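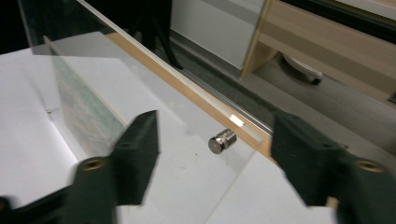
Questions keep coming in from the assembly floor at Clarnatham about the gripper trial, and the answers on the official sheet were thin, so I have written my own. My name is Ekua Baidoo and I have been the staff representative on the frame line for long enough to have heard "this will make your job easier" several times before. The job under discussion is clear display frames. A small metal standoff on a transparent panel looks like nothing much, but it is a short polished stud with a ridged collar, it has to be approached squarely, and it shines back at you from every side. Keep that stud in mind when you read the rest.

Is the robot replacing us?

Management's word is "no." The written version says "no planned reductions linked to Patia during the trial period." Patia is the name of the project. The trial period ends in August. I have asked for a sentence that covers September onward and have not been given one.

What does the hand-held gripper have to do with a robot?

You do the job while holding the gripper, and it records how you did it. Those recordings go to Skerkero, the supplier, who use them to train an arm. So when you are told you are "trying out a new tool," that is half of it. You are also teaching.

Do I have to take part?

No. It is voluntary, and your shift lead has that in writing. If someone leans on you, tell me the same day.

Do we get paid extra for the sessions?

Regular rate, no bonus. I think that is wrong. Knowing how to turn a panel without dragging the hardware across it took people here years to pick up, and it is being collected at the same rate as sweeping up. The reply was that training new hires doesn't earn a bonus either. A new hire doesn't get copied and sent to Villalba, though.

How many recordings do they want?

The target is 800 usable ones. As of 10 June 2026 we had made 978 and 516 of them had been accepted. The rest were thrown out, and we have not been told why beyond "quality." If you were in a session and felt you did it right, you may well have done it right.

Why do they use frames with a picture already inside?

I asked this too. The answer was that customers order them both ways and the system has to cope with both. Fair enough. Clear plastic over a printed card is harder to judge than plain plastic, for people as well.
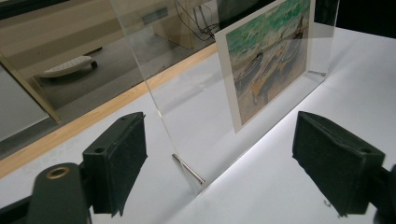 My own worry is the clear edge. We find it by touch half the time. You run a thumb along it and you know where you are. With the gripper in your hand you lose that, and several people have told me they slow down and start watching for the light on the edge instead. If the arm learns from people working slower and worse than they normally do, I don't see what it has learned.

Will our targets go up?

They have not so far. The line is still set at 1046 frames a week. But the presentation we were shown had a chart with a second line on it, going up, with no number attached. I asked what the number was. It is "to be confirmed."

Can the recordings be used to judge my performance?

The agreement says no, and it says so clearly, which I'll give them credit for. It does not say what happens to the recordings after Skerkero has finished with them. Until it does, I would treat that answer as incomplete.

What about hands and wrists?

Holding the gripper at an angle over a bench is tiring in a different way from normal assembly. Two people have reported sore wrists. Sessions are now capped at 40 minutes, and you can stop before that. Write it in the accident book even if it feels too small to bother with.

Is there anything good about it?

Some. If an arm took over the packing bench, with all the twisting that goes on there, I would carry it in myself. Packing is not what they picked. They picked the careful work, the part most of us like - and left us the boxes.

Who do I ask if my question isn't here?

Me, at the frame line, or leave a note in the tray by the time clock. I will add answers to this page when I get them. Questions about pay go to the office first, but send me a copy.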